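Chapter 7
Selling Small Goods: Cards, Pins and Gift Paper

What you will learn in this chapter
How a small gift product gets its price
Why the card behind a pin matters to the buyer
How to write a product text that answers the buyer's questions
When to lower a price, and when to wait

7.1 A product that fits in an envelope

Many people who start a craft business begin with small goods. A brooch, a pair of earrings, a folded card with a ribbon: such things need little space and little money, and they can be sent by ordinary mail. For this reason they look easy. In practice the small product asks for as much thought as the large one, and each mistake is repeated in every piece that is sold.

In this chapter we follow one shop, Cukitz, which sells enamel pins and printed gift cards. The shop buys its blank cards from a paper mill in Jedstead and its pin backs from a supplier in Tindow. The pins themselves are designed and painted in the shop. We will come back to Cukitz in Chapters 8 and 11, where we discuss wholesale orders and returns, so it is useful to remember the names of these two suppliers.

The first collection had 39 designs. This was too many. Each design needed its own drawing, its own stock box and its own text for the web page, and the owner could not say which ones the customers liked, as most designs sold only one or two pieces a month. In the second year the shop kept five designs and made each of them in two colors. The work became simpler and the income did not fall.

7.2 The card is part of the product

A pin is almost never sold alone. It is fixed to a card, and the card does several jobs at the same time. It protects the point of the pin, it carries the name of the shop, and it gives the buyer something flat to write on or to put into an envelope. When the pin is a present, the card is also the first thing that the other person sees.

The weight of the paper is important here. Paper for cards is sold by its weight in grams for one square meter. Cukitz tried a thin paper first, and the cards bent under the pins. The shop then changed to a paper of 300 grams, which stays flat and can still be cut with a hand cutter. A heavier paper feels more expensive, but it may be hard to fold without a crease line, and it makes the envelope heavier too. Students should always put the finished product on a postal scale before they decide on the paper.

Printing on the card should be modest. The name of the shop, a short line about the material and, if the law of your country asks for it, the place of production are enough. A long story on the card takes away the attention from the pin. If you have a long story to tell, tell it on the web page.

Color needs a test as well. The same ink looks warmer on cream paper than on white paper, and a silver pin can almost disappear on a light gray card. Order a few sample sheets, fix the pins on them, and look at them in daylight and in the evening under a lamp.

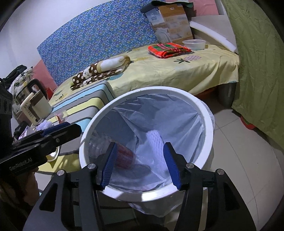 SRIWONG, July 11, 2022

Reading 7A: A first market season

We opened our table at the Sriwong craft market in April with two trays of pins and one box of cards. We thought that the visitors would come for the pins and maybe take a card with them. It was the opposite. People took the cards in their hands first, turned them over, looked for the price, and only then asked about the pins.

In the first weeks we had the prices on a small list at the back of the table. Many visitors do not like to ask for a price, and they went away — politely, with a smile, but they went away. When we put a price on the back of every card, the conversations became longer and friendlier.

By the end of June we had sold 105 cards with pins. The bone-shaped designs and other animal themes did not do well for us, but the leaves and the small moons were gone before noon on most market days. We have now ordered more moons and will wait with the animals until winter.

7.3 Finding the price

The reading shows a seller who learned from the visitors where a price should stand. We now ask how high it should be.

Begin with the costs that belong to one piece: the pin, the pin back, the card, the bag and the label. Then add a share of the costs that do not belong to any single piece, such as the table fee, the web shop and the ink. At last add your own time. Beginners often forget this part, or they feel shy about it. Write down how many minutes you need for one piece, from the first cut to the closed bag, and pay yourself for these minutes as you would pay another person.

The sum is your lowest price. It is not yet the price on the card. Between the two there must be room for a shop that wants to resell your product, and for the days when you want to offer a discount. A crossed-out price with a lower one beside it is attractive to many buyers, but it only works when the first price was a real one. In many places the law also says so.

Key terms
Card stock: strong paper used for cards and covers
Pin back: the metal or rubber part that holds a pin in place
Lowest price: the sum of all costs for one piece, with the time of the maker included

Before you continue

Choose one small gift product that you have at home and take it out of its package. Make a list of every part, including the paper and the glue, and try to find a price for each part from a supplier. Keep your list — you will need it again in Section 7.4, where we write the product text.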